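Fruit in Bedrooms: Your Questions

Glykeria Tsolakis looks after the fruit at Rukine, our shared house of rented rooms above the Matlala launderette. The same questions come up every July, usually on the stairs, usually when she is carrying something. She has written the answers down.

Mandarins, tomatoes and plums, on a bed, with the green tray.

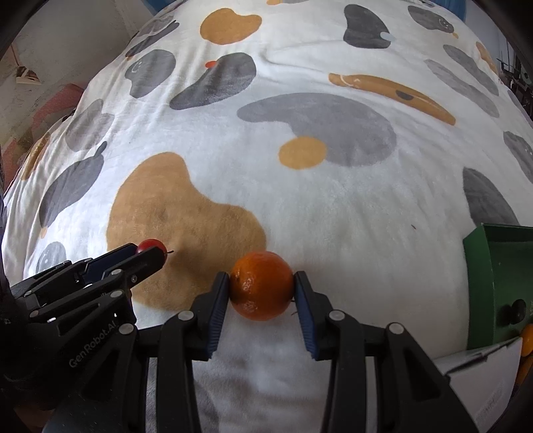
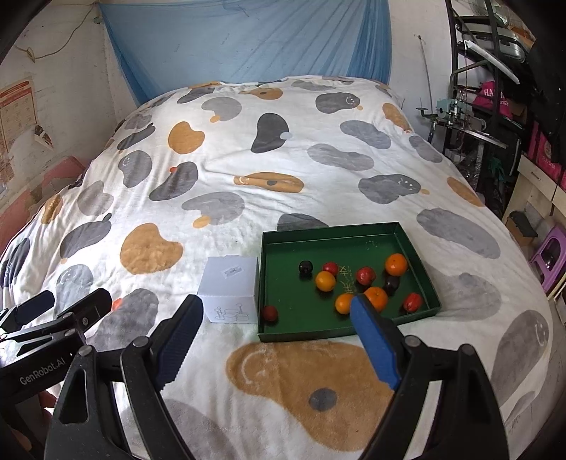
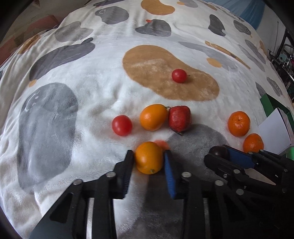
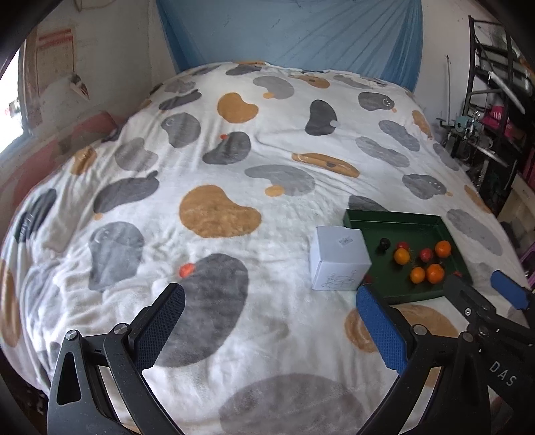

Why is there fruit upstairs at all?

The kitchen has one worktop and eleven opinions about who it belongs to. Anything edible left on it after 6 in the evening is considered a gift. Fruit kept in your own room remains your fruit, at least in law.

Is a bed really a suitable place to sort it?

It's the largest flat thing most of us own. A table would be better, and if you can get a table up our stairs you are welcome to try. Virgilio got one as far as the second landing. It lives there now and we hang coats on it.

Will it stain the bedding?

Mandarins won't, unless you sit on one. Small tomatoes won't, with the same condition. Plums will, given any excuse, and a pale blanket is all the excuse they need. Look each plum over for splits before it goes anywhere near fabric. If the worst happens, cold water first, and do it before you go looking for someone to blame. Hot water sets the mark for good. Sofia Lazaridis has a pillowcase she can show you.

Fleece washes at a low heat and must not go in the big dryer downstairs. The big dryer downstairs has views about fleece.

Do I need a tray?

You need something with sides. Round fruit on a soft bed heads for the dip in the middle, and from there for the gap by the wall, where it is found in October. Low sides are enough. Very high ones turn the tray into a box, and then you forget what's at the bottom.

Which tray should I buy?

Whichever one you've already got. The Bresley catalogue does a "fruit presentation platform" and I have nothing further to say about it.

Can different fruits share?

For a day or two, yes. Put the citrus at one end and the plums at the other and let the tomatoes fit in where they can. Plums give off the gas that hurries everything else along, so a tomato parked next to a ripe plum will go soft sooner than you'd like. Mandarins mostly ignore the whole business, but one mouldy mandarin will take its neighbours with it. Turn them over when you pass. The side you can see is always the good side.

Are tomatoes fruit?

Sotiris Raptis raised this at supper and we were still there at half past ten. For the purposes of this page they are fruit. For the purposes of the fruit kitty they are also fruit, Sotiris, so please pay up.

Should I take the stalks off?

Leave them on until you eat the thing. A tomato with its stalk keeps longer, and pulling one out of a plum can tear the skin. You will get bits of green everywhere. Shake the tray out of the window, having first looked to see who is underneath.

Wash now or wash later?

Later. Fruit put away damp goes furry. I know your mother did it differently.

How long will a trayful last?

Mandarins, a week in a cool room. Plums, 3 days once they give a little under the thumb. Small tomatoes, somewhere in between, and please don't put them in the fridge, where they turn to wet cotton wool. If you have a south-facing room, eat faster.

What about flies?

They come for the split ones. Eat those first, or take them down to the compost tub, which is the one with the lid and not the one with Virgilio's trainers in it. A cotton cloth over the tray helps overnight.

How does the kitty work?

It's 80 pence a head each week, in the Nender biscuit tin. Theano Zacharopoulos goes to the market with whatever is in there and buys what looks good. You may ask for something particular. She may listen. She has been asked for mangoes 1066 times, by her own reckoning, and we have had no mangoes.

Can I swap?

Yes, by agreement, out loud, with the other person awake. One plum for two mandarins is the going rate this month.

Who do I speak to if my fruit has gone missing?

Me, on the stairs, when I'm not carrying anything. Bring the stone if you've found it.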